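# Open day talk: the bathroom demo

Speaker: Tiburcio Gallegos
Slot: 20 minutes, main room at Skeltumcombe, 2 p.m. start
Slides: one still, then the live run on the big screen

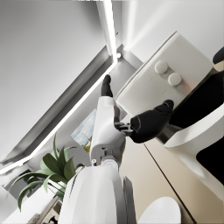 ## Opening (2 minutes)

- Welcome everyone. Say my name and that I work on the household tasks at Oletti.
- Thank Gilmartin for the room and the projector.
- Say what they're going to see: a robot arm in a simulated bathroom, and the task is flushing the toilet.
- Wait for the laugh if there is one, then go on.
- Leave the still up while people find seats. Point out the two round buttons on the front of the cistern and the black finger resting below them. That gap is what the talk is about.

## Why a bathroom

- Most visitors will have seen arms picking up blocks or cups. A flush button is a different kind of job. Nothing gets lifted or carried.
- Bathrooms are tight. In this one the arm has a cistern, a seat lid, a cabinet and a plant to stay clear of.
- White on white is hard. The cistern is white, the buttons are white, and the arm itself is white. Ask the room to find the edge of the buttons from where they're sitting. People at the back usually have trouble.
- Mention the ceiling light strips. Bright lighting changes how the edges look, and we vary it between runs.

## How the task is set up

- The room is built in Veren, our scene tool. Walls, fixtures and furniture can be swapped without touching the task.
- One task, one instruction: "flush the toilet." The arm isn't told which button.
- Either button counts as a pass. We argued over this in August and may change it. If somebody asks, say the full and half flush version is on the list.
- A press counts when the button travels far enough and comes back. Touching the cistern face does not count.
- We ran 733 attempts for the set I'm talking about today. Before that there was a smaller test batch that I'm leaving out, as the button model was wrong.

## Live run

- Switch to the second input. Check the sound is off.
- Start from the saved position, not from home. From home it takes too long and people start talking.
- Let the first run go without comment.
- On the second run, talk over it: approach, line up, press, back off.
- If it misses, let it miss. Reset and go again. Don't apologize for it — people learn more from a miss, and the questions are better.
- Three runs at most.

## What goes wrong

- Pressing low. The finger meets the cistern face under the buttons and keeps pushing. This is the most common failure and the one to spend time on.
- Pressing between the two buttons, so neither goes down all the way.
- Elbow too close to the cabinet. The planner stops the arm and the run times out.
- We added 700 extra practice runs that start with the finger already close to the buttons. Low presses went down. Cabinet stops stayed the same, and we expected that.

## Questions I should be ready for

- "Does it work in a real bathroom?" Not tested yet. Say so plainly.
- "Why not use an automatic flush?" Fair point. The button stands in for any small control on a flat surface, such as a doorbell or a light switch.
- "Could it clean the toilet?" Different project. Send them to the Gilmartin table by the stairs.
- "How hard does it push?" There's a limit set in the controller. I don't have the number on the slide, so bring the printed sheet.

## Close

- Put the still back up.
- Tell them the demo stays open until 4 and they can pick the starting position themselves.
- Sign-up sheet for the next visit is by the door.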